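Section 7. Taking out the drawer box and putting it back

This section is for the Irnuveck drawer box 3905, in bamboo, with metal slides on the outer sides. It fits the Gillau base cabinet with inside depth 600 mm. If you have the older cabinet 1907, the steps are the same but the stop screws are placed behind the slide, and you must first read Section 4.

You need: a cross-head screwdriver, a small spanner, a soft dry cloth and a free place on the worktop as big as the box.

Before you begin

1. Empty the drawer. Knives go out first, and they should lie flat on a board with the handle towards you.

2. Make the place on the worktop. Cutting boards can stay where they are, but pots, tea boxes and plates should be moved to the side so that the box does not push them.

3. Switch off the toaster and the kettle, and pull out the plugs if their cables lie near the place where you will work.

CAUTION: Do not lift the box while heavy things are inside. The slide can bend, and a bent slide cannot be repaired.

Taking out the box

4. Pull the drawer until it stops. Press the left lever down and the right lever up at the same time, and continue to pull with both hands.

5. Put the box down on the worktop with the open side up. Do not let it rest on the metal rail. If the worktop is of stone, lay the cloth under it.

6. Look inside the cabinet with a lamp. On the side panel, near the front edge, you will find the end of the bolt with its nut. Put the spanner on the nut and try if it is tight. A quarter of a turn is normally enough.

7. Wipe the panel in the direction of the grain. Let it dry before you continue.
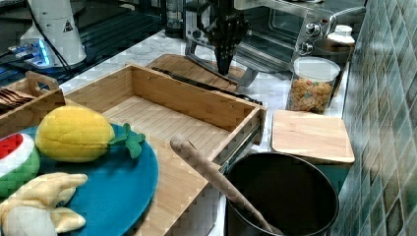
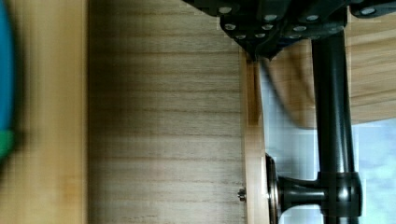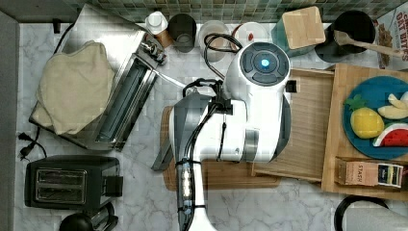 Fig. 12. First view: open drawer box, with the rail on its outer side and a rolling pin across the front. Second view: bolt end with nut, close to the edge of the wooden panel. Third view: the worktop from above, with cutting boards and a tray.

Note: The colour of bamboo is different from piece to piece. Stripes, lighter and darker, are natural and are not a reason for a complaint.

Putting the box back

8. Pull both cabinet rails out to the front. They must come out equally far - if one is behind, push them both in and start again.

9. Hold the box level and set the rails of the box into the rails of the cabinet. Push slowly. You will hear one click on each side.

10. Open and close the drawer a few times while it is still empty. It should run without noise. When it scratches on one side, take it out again and loosen the two screws of that slide by half a turn. Move the slide a little, tighten the screws and repeat step 9.

11. Fill the drawer. Long things such as a rolling pin are best laid from corner to corner. They must stay below the side walls, otherwise the drawer will not close.

CAUTION: Keep fingers away from the rails when the drawer closes. Children should not help with steps 8 to 10. They may of course fill it with their own things afterwards, for example toy fruit and a plate.

Care

Clean the box with a damp cloth and a little soap. Do not put it in water and do not leave it beside the kettle. Once a year, in September for example, you can rub the inside with a thin layer of Brullurance board oil. The rails need no oil.

Spare parts

Slides are sold only in pairs. Bolts and nuts are in the small bag which came with the cabinet; if the bag is lost, ask the Zavala parts desk for a new one and tell them the cabinet number. The number is printed on a label under the worktop, on the left side.

Continue with Section 8, Adjusting the doors.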